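예타르 사내 게시판 > 업무 환경 > 조리지원실 자동화 의견 수렴

제목: 탕비실·조리지원실 정리 작업 자동화 관련 의견 요청

작성자: 운영기획_ChiuIH
등록일: 2025년 3월 23일

운영기획팀 I-hsuan Chiu입니다. 조리지원실의 식기 정리 및 전자레인지 주변 정돈 업무를 로봇 설비로 이관하는 안에 대하여 현장 의견을 받고자 합니다. 검토 대상은 Climilel 시스템이며, 현재 시뮬레이션 단계에서 작업 동선을 확인하고 있습니다. 해당 업무를 담당하시는 인원은 총 38명이고, 고용 형태의 변경은 본 안에 포함되어 있지 않습니다. 다만 근무 시간대와 직무 기술서의 내용은 달라질 수 있습니다.

작업대 배치는 아래와 같습니다.
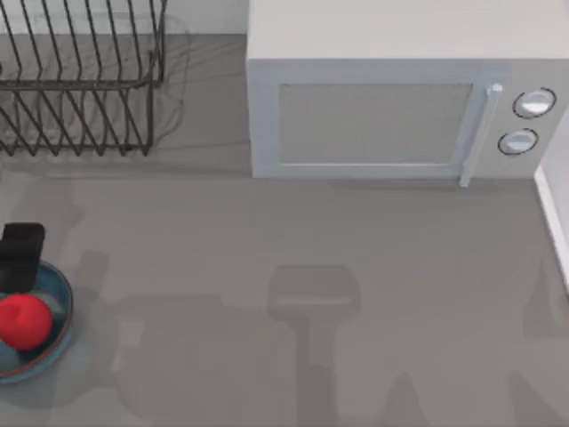 그림 1. 시뮬레이션상의 작업대. 안쪽에 식기 건조대와 전자레인지, 앞쪽에 그릇.

의견은 본 글의 댓글로 남겨 주시기 바랍니다.

댓글 1
작성자: 조리지원_Seixas
조리지원실 Ivone Seixas입니다. 배치와 관련하여 두 가지를 문의드립니다. 첫째, 그림에서는 전자레인지 앞이 넓게 비어 있습니다. 실제 점심시간 직후에는 반납된 식기가 그 자리에 쌓입니다. 둘째, 직무 기술서가 달라진다고 하셨는데, 설비가 멈추었을 때의 수작업도 저희 직무에 포함되는지 명시하여 주십시오. 포함된다면 작업량이 줄었다고 보기 어렵습니다.

댓글 2
작성자: 설비_HuangCL
설비팀 Chin-lung Huang입니다. 첫 번째 문의에 답변드립니다. 현 단계의 시험은 물건이 적은 조건에서 시작하도록 계획되어 있으며, 혼잡 조건은 다음 차수에 반영할 예정입니다. 지금까지 수행한 시험은 221회입니다. 두 번째 문의는 인사 부서의 소관이므로 제가 답변드릴 사항이 아닙니다.

댓글 3
작성자: 물류_Hsueh
Tse 물류동의 Kam-wah Hsueh입니다. 저희 동은 지난해 11월에 분류 작업을 먼저 자동화하였습니다. 하루 처리량은 3,000건 이상으로 늘었으나, 담당자의 업무는 분류에서 오류 확인으로 바뀌었습니다. 앉아서 화면을 보는 시간이 길어졌고, 이를 반기는 분과 그렇지 않은 분이 나뉩니다. 저는 허리 통증이 줄어 찬성하는 편입니다. 교육 시간은 반드시 근무 시간으로 인정받으시기를 권합니다.

댓글 4
작성자: 설비_HuangCL
건조대 부분을 문의하신 분이 계셔서 자료를 추가합니다. 접시를 세우는 칸의 간격과 수저통의 위치가 주요 검토 항목입니다.

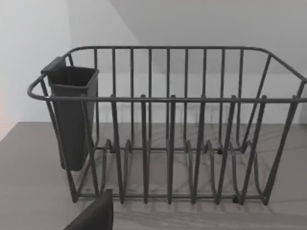

그림 2. 식기 건조대와 왼쪽 끝에 걸린 수저통. 모두 빈 상태.

댓글 5
작성자: 조리지원_Seixas
자료 감사합니다. 그러나 빈 건조대로는 저희 업무를 판단할 수 없습니다. 현장에서는 크기가 다른 접시가 섞여 들어오고, 수저통에는 국자까지 꽂힙니다. 이가 빠진 접시를 골라내는 일도 정리하면서 함께 합니다. 이 판단을 누가 하게 되는지 검토안에 없습니다.

댓글 6
작성자: 노무_Lis
노무 담당 Maja Lis입니다. 댓글 1의 두 번째 문의에 답변드립니다. 설비 정지 시의 수작업은 직무에 포함하되, 해당 시간을 별도로 기록하여 인원 산정에 반영하는 방안을 협의하고 있습니다. 확정된 사항은 아닙니다. 파손 식기의 선별은 사람이 계속 담당하는 것이 타당하다고 봅니다.

댓글 7
작성자: 설비_HuangCL
파손 식기 선별을 전부 사람이 담당하는 데에는 동의하기 어렵습니다. 그 경우 모든 식기를 사람이 한 번 더 만지게 되어 이관의 의미가 줄어듭니다. Jestano 사업장처럼 반납구에서 1차로 걸러 내는 방식도 비교 대상에 넣어 주시기 바랍니다.

댓글 8
작성자: 조리지원_Seixas
반납구에서 거르려면 그 자리에 사람이 서 있어야 합니다. 현재 점심 근무조에는 그럴 인원이 없습니다. 비교하시려면 인원표를 함께 제시하여 주십시오.

댓글 9
작성자: 운영기획_ChiuIH
의견 감사합니다. 혼잡 조건의 시험, 정지 시간의 기록, 파손 식기 선별의 담당 주체를 검토안에 추가하겠습니다. 선별 방식은 양측 의견이 다르므로 2개 안을 병기하고, 점심 근무조 인원표를 첨부하여 다시 게시하겠습니다.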